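Benent Cloth Toolkit
Perception and planning for deformable objects, release 2

Product code: BCT-2
Supplied as: software licence with site configuration file
Status: shipping

Overview

Benent Cloth Toolkit is a software package for two-armed robots that handle garments, towels and other limp items. It runs between the camera drivers and the arm controller. It takes images from the head and from each wrist, maintains an estimate of where the cloth is and how it hangs, and issues grasp and transfer targets to the motion planner.

The toolkit doesn't replace the controller. Joint limits, torque limits and emergency stop behaviour remain with the robot vendor's stack. Targets are sent through the Werkska bridge or, for older cells, a plain socket interface.

Modules

Segmenter. Separates cloth from rigid surroundings and labels each item by colour and connectivity. Two garments in contact are reported as one item until a visible boundary is found.

Grasp proposer. Ranks up to 100 candidate grasps per item. Folds and raised ridges score higher than flat areas. The weighting is exposed in the configuration file.

Opening model. Fits a circle to a drum, hatch or bin mouth and keeps it registered to the appliance body. The door is modelled as a separate body so that the planner can route a forearm past it.

Wrist gate. Measures blur in every wrist image and withholds the image from the estimator above a set threshold. Gated images are still logged, as they're useful when tuning arm speed.
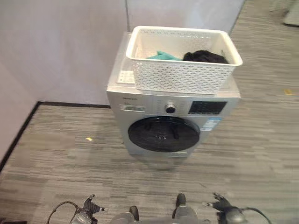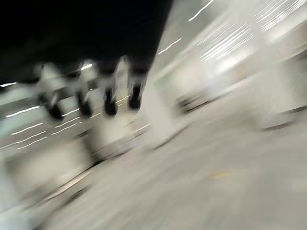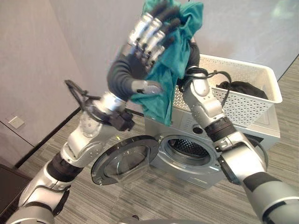
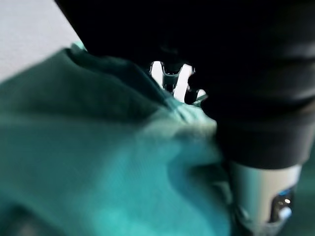 Head and wrist views, front-loading washer task.

Camera arbitration

Each source carries its own confidence value. By default the head camera has priority during approach and the wrist cameras take over inside the grasp zone. When a hand or forearm covers the item in the head view, the estimator holds the last good outline and widens its uncertainty. If both sources fall below the floor value, the planner pauses the arms at the next safe waypoint and requests a new look pose.

Hanging cloth is treated as an obstacle as well as a payload. The planner adds a swept volume under the grasp point, with its length taken from the observed drape. Cable loops are not modelled. Integrators should enter a keep-out margin for them under arm_envelope.

Requirements

Calibrated head camera, colour
At least one wrist camera per arm
Time synchronization across all cameras
Log storage for 3000 grasp attempts (default retention)
Network link to controller, wired

Known limitations

Black items against a dark drum interior segment poorly. Raise the exposure ceiling or add task lighting.
Glossy walls and glass doors can return false openings. Use the appliance mask tool to exclude them.
Garments with long straps may be under-measured by the drape estimate.
Release 2 configuration files do not load in release 1.

Licensing and support

Licences are issued per robot, with a minimum order of 3. Site configuration is handled by Cheung for new installations and by Brirard for retrofits. Release 1 customers can migrate at no charge until the end of January. Send the existing configuration file and one complete task log with the migration request.

Related items: BCT-2 log viewer, appliance mask tool, Werkska bridge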